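Continuo na saga da mesa de trabalho

Quem acompanha esta newsletter desde o começo já sabe que eu tenho uma relação complicada com superfícies. Mesa, bancada, tampo de cômoda, braço de sofá: se é plano e fica a menos de um metro de mim, em uma semana está coberto de coisas. Recibo, elástico de cabelo, três canetas sem tampa, a tampa de uma quarta caneta que já foi pro lixo. Pois em junho resolvi passar o mês inteiro tentando mudar isso, e como muita gente me escreveu depois da edição passada perguntando no que tinha dado, lá vai o relato (com os tropeços incluídos).

Comecei pelo erro clássico, que foi comprar coisas. Fui à Mustenska, aquela papelaria enorme que abriu perto da estação, com a intenção de levar uma caixinha. Uma só! Saí com uma sacola que custou 97 reais e que tinha dentro um porta-lápis de feltro, um organizador de gaveta que não cabe em nenhuma gaveta minha e um rolo de etiquetas. As etiquetas eu adorei. Passei uma noite etiquetando potes de tempero e não encostei na mesa.

Na segunda semana tomei vergonha e esvaziei tudo. Tudo mesmo, até o abajur foi pro chão. Que sensação boa, gente! Passei um pano, sentei na cadeira e fiquei olhando. Tomei um café ali, com os cotovelos apoiados na mesa, coisa que não fazia desde a mudança. A parte difícil veio depois, na hora de decidir o que voltava. Eu tinha lido em algum lugar que a gente deve pegar cada objeto e pensar quando usou pela última vez, e tentei, juro que tentei, mas no quinto cabo sem dono eu já estava inventando desculpa pra guardar. Vai que um dia aparece a máquina que usa esse cabo.

O que funcionou pra mim foi bem mais bobo. Arranjei um lugar pra cada tipo de bagunça e parei de exigir que a bagunça sumisse. Papel vai numa pasta sanfonada que fica em pé do lado da impressora. Coisa de costura foi pra uma lata de biscoito (eu sei, eu sei, virei minha avó). E o resto, aquele resto que não tem categoria, ganhou um recipiente grande e colorido, que eu esvazio quando enche. Sem tampa, de propósito. Com tampa eu coloco coisas em cima da tampa e volto à estaca zero.

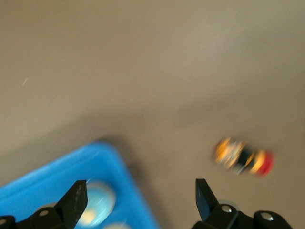 Superfície clara e caixa azul: combinação aprovada por esta redação.

A cor faz diferença, viu? Eu sempre comprei tudo transparente ou bege pra "não pesar", e o resultado é que não enxergava o que tinha e saía comprando de novo. Descobri 8 rolos de fita adesiva na faxina. Oito! Com uma cor forte o olho vai direto, e a mão vai junto. Uma leitora me contou que usa uma cor por pessoa da família e que as crianças pegaram o esquema rapidinho. Aqui em casa somos duas pessoas e um gato, e o gato considera que todas as cores são dele.

Outra coisa que mudou foi o horário. Eu arrumava a mesa de manhã, antes de começar a trabalhar, e isso virou a minha forma preferida de enrolar. Quando via, eram dez e meia e eu estava testando caneta por caneta num rascunho. Agora arrumo às seis da tarde, com o computador já fechado e um podcast tocando, e paro quando o episódio me dá vontade de sentar. Tem dia que dura cinco minutos. Tem dia que eu esqueço, e no dia seguinte tem uma xícara me esperando com cara de poucos amigos.

Pra quem está pensando em móvel novo: fui ver a linha da Veden, que várias de vocês recomendaram. Bonita, bem acabada, e a mesa com gavetão lateral me deixou balançada. Só que o gavetão me conhece. Eu ia encher aquilo em quinze dias e perder a chave. Fiquei com a mesa velha e gastei 249 reais numa cadeira de segunda mão, e minhas costas agradecem até hoje. A loja Kiritz, que vende usados no centro, entrega no mesmo bairro sem cobrar, e o moço ainda subiu os dois lances de escada comigo.

Saldo do mês: a mesa está limpa em boa parte dos dias, o criado-mudo piorou bastante e eu prefiro não falar do banco de trás do carro. Na próxima edição quero entrar no assunto gaveta de cozinha, então me mandem os casos de vocês respondendo a este e-mail. Quero saber principalmente onde vocês guardam o abridor de latas, porque o meu sumiu de novo.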